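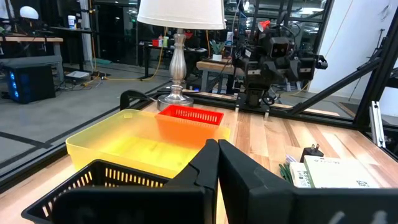 작업대 위에 놓인 노란 반투명 플라스틱 상자와 검은 철망 바구니.

정리함의 시대, 우리는 무엇을 담고 있나

수납용품은 물건을 줄이겠다고 결심한 사람이 가장 먼저 사는 물건이다. 이 모순을 지적하면 다들 고개를 끄덕이고, 그러고는 뚜껑이 따로 나오는지 묻는다. 나도 물었다. 따로 나온다고 했다. 값도 따로였다.

지난 9월, 나는 그로크스테드(Grorkstead) 외곽에 있는 수납용품 전문점 데르비시(Dervishi)에서 오후를 통째로 보냈다. 원래 계획은 서랍 칸막이 하나를 사고 이십 분 안에 나오는 것이었다. 매장은 지하 1층부터 지상 2층까지였고, 에스컬레이터 옆 안내판에는 '투명', '반투명', '불투명'이 층별로 나뉘어 있었다. 사람의 성격 검사로 써도 될 만한 분류였다. 투명을 고르는 사람은 자기 물건을 믿는다. 불투명을 고르는 사람은 손님을 믿지 않는다. 반투명을 고르는 사람은 아직 생각 중이다. 나는 반투명 층에서 가장 오래 머물렀다.

데르비시에서 상품 기획을 맡고 있는 베스나 오메로비치는 이 매장에 700종의 용기가 있다고 알려주었다. 그중 절반은 크기가 손가락 한 마디씩 다를 뿐이라고 했다. 그 한 마디가 왜 필요하냐고 묻자 오메로비치는 나를 측은하게 바라보았다.

"서랍을 재 보신 적이 있나요?"

없었다. 매장에 오는 사람 대부분이 없다고 한다. 그래서 그들은 한 번은 너무 큰 것을, 한 번은 너무 작은 것을 사고, 세 번째에 줄자를 산다. 줄자는 계산대 바로 옆에 걸려 있다. 이 회사는 손님을 오래 관찰한 모양이다.

오메로비치의 말로는 교환하러 오는 손님도 일정한 순서를 밟는다. 먼저 상자가 표기보다 크다고 주장한다. 다음으로 서랍이 줄어들었다고 주장한다. 마지막에는 교환할 상자 대신 상자를 담을 더 큰 상자를 사서 돌아간다. 나는 웃었지만, 우리 집 베란다에는 상자만 들어 있는 상자가 하나 있다.

색깔에 대해서도 물었다. 몇 해 전까지만 해도 수납용품은 흰색 아니면 흰색에 가까운 색이었다. 집 안에 있으되 없는 척하는 것이 미덕이던 시절이다. 그런데 요즘은 노랑이며 주황이며 하는 것들이 매장 앞자리를 차지한다. 오메로비치는 사람들이 숨기는 데 지쳤다고 해석했다. 내 해석은 조금 다르다. 흰 상자는 여섯 달이면 누렇게 변한다. 처음부터 노란 상자는 그 점에서 대단히 정직하다.

정리의 역사를 따지면 이야기가 길어진다. 우리 할머니는 과자 깡통 하나에 실과 단추와 바늘을 넣고 평생을 사셨다. 깡통을 열 때마다 과자가 있으리라 기대했던 손주들의 상심은 별개로 치자. 그 깡통에는 이름표가 없었고, 칸막이도 없었고, 할머니는 눈을 감고도 검은 단추를 찾아내셨다. 나는 칸이 열두 개인 단추함을 갖고 있지만 셔츠에서 떨어진 단추는 지금도 책상 위 머그잔 속에 있다. 거기 둔 지 두 해가 되었고, 셔츠는 그사이에 버렸다.

머그잔 이야기가 나온 김에, 모든 집에는 머그잔이 있다. 내 말은, 아무 데도 속하지 않는 것들이 모이는 머그잔 말이다. 어느 집에서는 그것이 현관의 접시이고, 어느 집에서는 부엌 셋째 서랍이다. 이름은 달라도 내용물은 신기할 만큼 같다. 다 쓴 건전지인지 새 건전지인지 알 수 없는 건전지, 무엇의 것인지 모르는 나사, 외국 동전, 열쇠. 특히 열쇠. 나는 지금 사는 집의 문을 번호로 여는데도 열쇠가 네 개 있다. 버리지 못하는 까닭은 단순하다. 버린 다음 날 그 문 앞에 서게 될 것 같아서다.

이 문제를 진지하게 다루는 사람을 만나려고 우코브게이트(Ukovgate)까지 기차를 탔다. 푸세이니 아메테페는 그곳에서 '바도타(Vadota)'라는 정리 강좌를 연다. 수강생은 첫 시간에 바로 그 서랍을 통째로 들고 와야 한다. 서랍 속 물건이 아니라 서랍을 말이다. 버스에 서랍을 안고 타는 사람을 보면 대개 바도타 수강생이라고 하니, 이 도시의 버스 기사들은 참을성이 많은 편이다.

강의실은 옛 우체국 분류실이었다. 벽에는 아직 지역 이름이 적힌 칸들이 남아 있었는데, 아메테페는 그 칸들을 하나도 쓰지 않았다. 첫 수업에서 그는 수강생들에게 서랍 속 물건을 전부 꺼내 이름을 소리 내어 부르게 했다. 고무줄. 고무줄. 클립. 이건, 음. 고무줄. 이름을 못 부르는 물건은 따로 모아 두었다. 버리는 줄 알았더니 그것만 다시 서랍에 넣고 나머지를 치우라고 한다.

"모르는 물건은 모르는 물건끼리 있어야 마음이 놓입니다. 아는 물건 사이에 섞여 있으니까 불안한 거예요."

말이 되는지는 기차를 타고 돌아오는 내내 생각했고, 아직도 잘 모르겠다. 다만 그날 강의실에서 가장 행복해 보인 사람은 정체불명의 플라스틱 조각만 가득한 서랍을 안고 돌아간 중년 남성이었다. 그의 아내가 무슨 말을 했는지는 취재하지 못했다.

아메테페는 수납용품을 사지 말라고 가르치지 않는다. 그랬다면 강좌가 한 달을 못 갔을 것이라고 본인이 인정했다. 대신 그는 빈 상자를 사 가면 일주일 동안 비워 두라고 한다. 이 숙제를 끝까지 해낸 수강생은 지금까지 손에 꼽는다. 상자는 대개 집에 도착하는 날 저녁을 넘기지 못한다. 영수증이 먼저 들어가고, 그다음에 포장을 뜯은 가위가 들어가고, 그 뒤로는 걷잡을 수 없다. 가위를 찾으려고 새 가위를 사는 단계가 되면 그는 보충 수업을 권한다.

보충 수업은 유료다. 준비물은 줄자다.

온라인에는 이와 정반대의 세계가 있다. 냉장고 안을 상자로 채우고, 그 상자에 이름표를 붙이고, 이름표의 글씨체를 맞춘다. 달걀은 종이 판에서 나와 플라스틱 판으로 옮겨지고, 파스타는 봉지에서 나와 유리병에 들어간다. 조리 시간은 봉지에 적혀 있었다. 그래서 유리병 파스타를 먹는 집은 언제나 조금 덜 익었거나 조금 더 익은 파스타를 먹는다. 나는 그런 집에 초대받은 적이 있는데, 면은 덜 익었고 이름표는 아름다웠다. 소금 병에도 '소금'이라고 적혀 있었다. 설탕 병에는 '소금 2'라고 적혀 있었다. 주인은 급할 때 붙였다고 했다.

철망 바구니를 옹호하는 사람들도 있다. 공기가 통하고, 안이 보이고, 먼지가 쌓이지 않는다는 것이다. 먼지에 관해서는 맞는 말이다. 먼지는 바구니를 통과해 선반에 쌓인다. 연필도 같은 길을 간다. 우리 집 철망 바구니 밑에는 연필이 늘 있어서, 나는 연필이 필요하면 바구니를 들어 본다. 이것도 정리라면 정리다.

취재를 마치고 집에 와서 서랍을 재 보았다. 데르비시에서 사 온 칸막이는 길이가 손가락 한 마디만큼 길었다. 비스듬히 넣으니 들어가긴 했는데, 그러자 서랍이 닫히지 않았다. 교환하려면 영수증이 있어야 한다기에 찾는 중이다. 반투명 상자 어딘가에 있을 텐데, 밖에서 보면 종이 같은 것이 비치기는 한다.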